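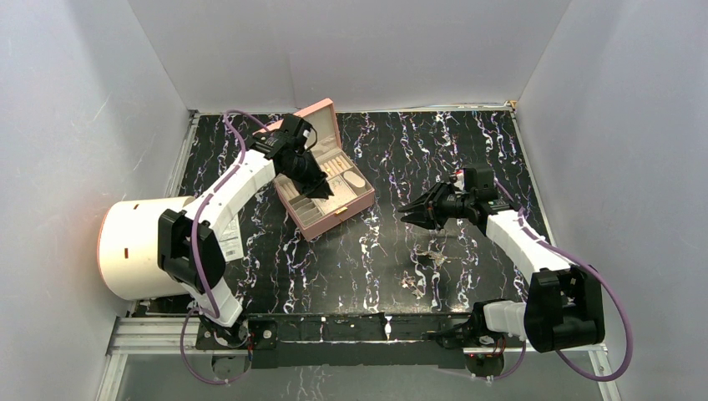 Trollberg Miranda 六倍近焦单筒镜：用于看画的长期使用评测

文：Tài Diệp

看天顶画和祭坛画的人，多半遇到过同一个问题：画在高处，栏杆在低处，中间隔着一整个中殿的空气。站在地面上，能看清构图和大的色块，看不清手部的线条、衣褶上的排线、金底上的压印，也看不清修复人员留下的补色。画册能解决一部分，但画册的取景由别人决定，印刷网点也有自己的极限。剩下的办法就是带一支小望远镜。

本文评测的是 Trollberg 的 Miranda，一支六倍、口径 18 毫米的单筒镜，购入价 1,069 元，自费。对照组是我用了多年的 Alent 八倍单筒镜，口径 20 毫米。测试从五月开始，主要场地是 Dredbridge 的教区教堂和同城的市立画廊。教堂有一处绘制的木质天顶，画廊有一批板上蛋彩和小幅油画，一高一低，恰好覆盖这类器材的两种典型用法。

先交代评测范围。观鸟、看戏、看球赛都不在考察之列，防水也没有做浸泡测试。以下所有判断只针对室内、静止、光线偏弱的平面绘画，换一个用途，结论可能相反。

规格与计算值

Miranda 的标称参数：倍率 6，物镜口径 18 毫米，实际视场 8 度，最近对焦距离 30 厘米，屋脊棱镜，单手对焦环。Alent 的标称参数：倍率 8，物镜口径 20 毫米，实际视场 6.5 度，最近对焦距离 2 米，同为屋脊棱镜。

由此可以算出几个比标称值更有用的数字。

出瞳直径等于口径除以倍率。Miranda 为 3 毫米，Alent 为 2.5 毫米。差半毫米，按面积算，前者的出瞳比后者大四成多。在白天的街上，人眼瞳孔缩得很小，两者没有差别。进了教堂，瞳孔放大，出瞳较大的一支图像更亮，眼睛的位置也不必对得那么准。

视场换算成线宽，在十米距离上，Miranda 能看到宽 1.40 米的范围，Alent 为 1.14 米。一个真人大小的半身像在 Miranda 里可以连同双手一起看全，在 Alent 里要上下移动一次。

表观视场方面，按简单乘法，Miranda 为 48 度，Alent 为 52 度。也就是说 Alent 的“窗口”看起来稍大一些，Miranda 有一点轻微的筒状感。习惯了广角目镜的人会注意到，我用了两个下午以后不再留意。

外观与操作

镜身为金属，外包一层薄橡胶，橡胶纹路很浅，汗手拿着略滑。重量适合放在衬衣口袋里，放在西装内袋会坠出形状。目镜一端有旋升式眼罩，共两档，没有中间档位。戴眼镜时全部收下，裸眼时全部旋起。我的镜片较厚，收下眼罩后仍损失一圈边缘视场，损失的宽度用肉眼可以察觉，不影响使用。

对焦环位于镜身前半段，宽度够放两根手指。从最近端转到无穷远要转过一圈还多，这个行程对近焦镜来说是必需的，也带来了不便：从看展签切换到看天顶，要连续拨好几下。阻尼均匀，没有空程。五月时教堂里还冷，环的手感比室温下略重，仍在可以单手操作的范围内。

Alent 的对焦环在目镜一侧，窄，行程短，切换很快，但在远距离段过于灵敏，轻轻一碰就越过焦点。看画时需要反复微调，这一点我用了多年也没有适应。

挂绳孔只有一个，开在物镜端侧面，镜子挂在胸前时会倒过来，目镜朝下。这个设计我不理解。它的好处是目镜不易积灰，坏处是每次举起都要翻转半圈，绳子容易绕在手指上。我后来换成了腕带。

附带的收纳袋是抽绳软布袋，没有衬垫。物镜盖为塞入式，塞得不紧，头一个星期就掉过一次。目镜没有盖子。以这个价位来说，附件偏弱。

近距离：画廊

近焦能力是 Miranda 存在的主要理由，所以先谈画廊。

市立画廊的板上画大多装在低反射玻璃后面，地面有一条提示线，观众离画面的距离在一米上下。这个距离 Alent 完全无法合焦，画面一片模糊，要退到两米开外，而退开以后中间往往会有别的观众。Miranda 在提示线后可以直接使用，焦点清楚，余量充足。

六倍放大下，一米处的画面相当于在十几厘米处用裸眼观看，而多数成年人在那个距离上已经无法对焦。可以看到的内容包括：蛋彩的短排线，排线随形体转折改变方向的位置；金底上用冲头压出的圆点，圆点边缘的金箔微微翻起；头光与头发交界处的刻线；清漆层的细裂纹，以及裂纹在补色区域突然中断的地方。

最后一项对我用处最大。修复者常用细密的竖线填补缺失处，远看与原作融为一体，近看可以辨认。裸眼在一米处只能猜，Miranda 可以确认。有一幅圣母子，圣婴左脚一带我一直以为是原作，这次看清是整片的线条补色，连脚趾的分界都属于修复者的推断。画册上的图版印得不小，看不出这一层。

近焦端有一个固有问题需要说明。单筒镜不存在双筒镜在近处两眼光轴不重合的麻烦，这是优势。但景深在近端变得很浅，画面若有轻微翘曲，木板中央清晰时两侧会略软。这属于光学规律，与做工无关，只是初次使用的人容易误以为镜子边缘成像不好。判断的办法是把边缘的那一点移到视场中央，不动对焦环，若仍然发软，问题在距离；若变清楚，问题在镜子。

按这个方法检查，Miranda 中央三分之二的范围成像锐利，再向外逐渐变软，最外一圈可以看出形体，看不清笔触。对平面绘画来说，有用的面积就是中央那一块。Alent 的边缘更好一些，变软的范围只占最外侧的窄窄一圈。

玻璃反光是另一回事。低反射玻璃并不能消除正对面窗户的影像，放大以后反光也同样被放大。镜筒本身有遮挡杂光的作用，侧面来的干扰比裸眼时轻。正面来的没有办法，只能换站位。

远距离：天顶

Dredbridge 教堂的天顶是分格的木板，每格绘一个半身先知，格与格之间用卷草纹隔开。照明来自高侧窗，另有一组朝上的暖色灯，投币后亮一段时间，自行熄灭。因此同一处天顶有两种观看条件：自然光，偏暗、偏冷；灯光，较亮、偏黄。

灯光下，Alent 的八倍有明确优势。先知手中卷轴上的字母，用 Miranda 能认出是字母，认得出大部分；用 Alent 可以逐个读下来。对研究铭文的人来说，这个差别足以决定买哪一支。

灯灭以后，次序颠倒过来。自然光下 Alent 的画面变灰，暗部的褐色与黑色并在一起，卷轴上的字母还在，但对比下降，要看很久。Miranda 的画面亮一档，袍子暗部仍能分出底色和罩染。阴天下午，Alent 已经不太有用，Miranda 还能用一阵。

手抖的影响比亮度更大。仰头举镜的姿势没有支撑，颈部和手臂同时受力，看不多久就开始晃。八倍时，晃动把细节抹掉，标称的分辨能力有一部分兑现不了。六倍时画面稳定得多。我做了一个简单的对照：取同一格中卷草纹最细的一段卷须，靠着柱子看，Alent 看到的更多；不靠任何东西站着看，两支镜子看到的差不多，而 Miranda 看得更省力。教堂里能靠的柱子有限，靠着柱子能看到的格子也有限。

如果有长椅，可以坐下，把手肘抵在前排椅背上，或者干脆后仰，把头枕在椅背上。后一种姿势最稳，只是未必每个教堂都欢迎。

再说仰视时的对焦。天顶各格离观察者的距离不同，正上方最近，两端最远，按理应当逐格调焦。Miranda 在远端的行程较长，不调也能看，调了更好；Alent 在同样情况下几乎每格都要动一下，又因为过于灵敏，每次都要来回找。以一个下午看完整个天顶来计，后者的疲劳明显更重。

色彩与镀膜

看画对色彩还原的要求高于一般观察，但望远镜厂商很少给出相应的数据，Trollberg 也没有给。我只能用目视比较。

方法是在白墙前交替用裸眼和镜子看一张中性灰卡，光源为阴天的窗光。Miranda 的灰卡略微偏暖，程度很轻，要来回切换才能察觉。Alent 偏绿，程度比前者重，不切换也能看出来。这种偏绿在看肤色时有影响：早期板上画的肤色下面常有一层绿土，上层粉红磨损后绿色会透出来，观者需要判断绿到什么程度。用一支本身偏绿的镜子去做这个判断，不妥当。Miranda 的偏暖会让绿土显得稍弱，方向相反，量也小，我认为可以接受。

群青和石青的区分没有受到影响。两支镜子都能看出圣母斗篷亮部与暗部用料的差异，前提是照明够好。

色差方面，在高反差边缘，例如天顶木梁与高窗相接处，Miranda 有一道细的紫边，离开视场中央后变宽。看画面本身时很难遇到这样的反差，只有金底反光处偶尔出现。Alent 的紫边更轻。

杂光是 Miranda 的弱项。高窗位于视场外不远处时，画面下部会浮起一层月牙形的灰雾，对比度下降。把空着的那只手伸到物镜上方遮一下，灰雾消失。厂家若能附一个短遮光罩，这个问题不值得写进来。我用黑色卡纸卷了一截套在前面，长度与口径相近，效果足够，外观不太体面。

畸变

对看画的人来说，畸变比对看鸟的人重要，因为画里有直线：建筑背景、铺地砖、画框、台座。Miranda 有轻度枕形畸变，把画框边缘放在视场外侧时，直线向中央弯曲。放在中央则平直。Alent 的畸变更小。

实际影响出现在检查透视的时候。我曾试图在镜中判断一幅报喜图的铺地线是否汇于一点，在 Miranda 里线条因位置不同而弯度不同，无法得出可靠结论。这种工作应当用照片和直尺来做，不应交给望远镜。写在这里是因为我确实试过，浪费了半小时。

分辨能力的一次粗测

为了让以上的描述有一个可以核对的依据，我在室内做了一次粗测。取一张印有渐细平行线组的测试卡，钉在走廊尽头，照明为普通顶灯，分别在手持和三脚架两种条件下记录能分辨的最细一组。

三脚架条件下，Alent 比 Miranda 多分辨出一组，符合倍率差异带来的预期。手持条件下，两者停在同一组。重复了几次，换过左右手，也换过先后次序，结果没有变化。我的手不算特别稳，也没有特别抖，读者可以据此自行修正。

随后把顶灯关掉一半，手持再测，Alent 退了一组，Miranda 不变。

需要指出，印刷线组是高反差目标，绘画里的笔触多半是低反差目标。低反差目标对亮度和杂光更敏感，所以上述结果移用到画上时，大体会对较亮的一支稍为有利。灰雾问题则会抵消一部分。

测试卡法还有一个局限：观察者知道下一组应当是什么样子，容易高估。更严格的做法是由他人随机旋转卡片，让观察者报出线条方向。我没有这样做。

使用中的几条记录

镜片起雾。五月雨天从街上进入画廊，室内较暖，物镜和目镜同时起雾，等雾退掉才能用。放在内袋里带着进去，问题减轻。镜身内部没有出现水汽。

目镜沾睫毛油脂。近距离用得越久，目镜越容易脏，中央亮点周围会出现一圈光晕，很容易误判为镀膜问题。用吹气球除尘，再用镜头布从中央向外擦。教堂里的灰含有蜡烟，干擦会拖出一道痕。

眼罩的固定。旋起后的眼罩在前两周定位清楚，之后略有松动，用力抵在眼眶上会慢慢退下去一点。目前不影响使用，长期如何还不知道。

与看守人员的关系。在画廊里举着金属筒靠近画面，会引起注意。我的做法是入口处先出示，说明用途，并且始终站在提示线后面。Dredbridge 的两处地方都允许使用，没有收取费用，也没有要求寄存。别处的规定请自行查询，有的地方把单筒镜和摄影器材归为一类。

与手机拍照放大的比较。常有人问，现在手机长焦已经很好，何必带镜子。我的看法分两部分。在灯光充足的天顶下，手机长焦拍下来再放大，可以得到与六倍镜相当的结构信息，还能带回家。在弱光下，手机的降噪会把排线和裂纹抹平，有时还会生成看似合理的纹理，而看画的人需要的恰好是这些排线和裂纹。金底的问题更突出：压印要靠移动视点、看反光的变化来辨认，单张照片做不到。两种工具我都带，先用镜子看，再拍一张记录位置。

记笔记。单筒镜占一只手，另一只手可以写字，这是它相对双筒镜的实际好处。用惯用眼看，非惯用手持镜，惯用手握笔，需要练几次。对焦环在前半段，左手握持时食指刚好落在环上，右手亦然，镜身左右对称，没有偏向。

另一只眼睛。长时间闭一只眼会累，建议两眼都睁开，把注意力放在镜中的图像上。近距离时裸眼看到的是同一幅画的全貌，可以用来定位，这在检查大幅作品时很方便：裸眼选定位置，镜子看局部，不必来回放下举起。

价格与替代方案

1,069 元对一支单筒镜来说不便宜。同样的钱可以买到一支口径更大的入门双筒镜，画面更亮，双眼观看也更舒服。但入门双筒镜的最近对焦距离通常不够，画廊里用不上，体积也进不了口袋。

只去教堂、从不进画廊的人，Alent 这一类八倍镜仍然合用，前提是光线有保证，或者愿意找柱子靠。只进画廊、从不看天顶的人，可以考虑倍率更低的近焦镜，四倍已经能看清排线，视场更宽，手也更稳。

两处都去的人，目前我没有找到比 Miranda 更合适的单支方案。带两支当然最好，一支低倍近焦，一支八倍，总重量和总价都会上去，而且总有一支在需要时放在寄存处的包里。

评分

按本站惯例，各项单列，不给总分，满分为十。

中央成像：8
边缘成像：6
弱光表现：8
色彩中性：8
杂光抑制：5
近焦能力：9
对焦手感：8
附件：4
性价比：6

附件一项的四分给了挂绳，布料厚，缝线整齐，虽然我已经换掉了它。

更正与补充

初稿发出后，有读者来信指出，Alent 的这支八倍镜有新旧两版，新版更换了镀膜。我手里的是旧版，偏绿的描述只对旧版成立。新版未经手，无法评论。

另一位读者问，Miranda 能否倒过来当放大镜看展签和版画。可以，把物镜一端贴近眼睛，目镜一端靠近纸面，工作距离极短，只适合能够拿在手里的印刷品。隔着展柜玻璃不行。看版画仍建议用带刻度的放大镜。

还有一封信问到三脚架接口。镜身没有螺孔，我粗测时用的是一只通用夹具，夹在橡胶包覆的后半段，避开对焦环。夹得过紧会在橡胶上留下压痕，我的那道痕隔了一夜才消。

2026年6月28日修订，改动处为眼罩松动一条和杂光抑制的评分，后者原为六分。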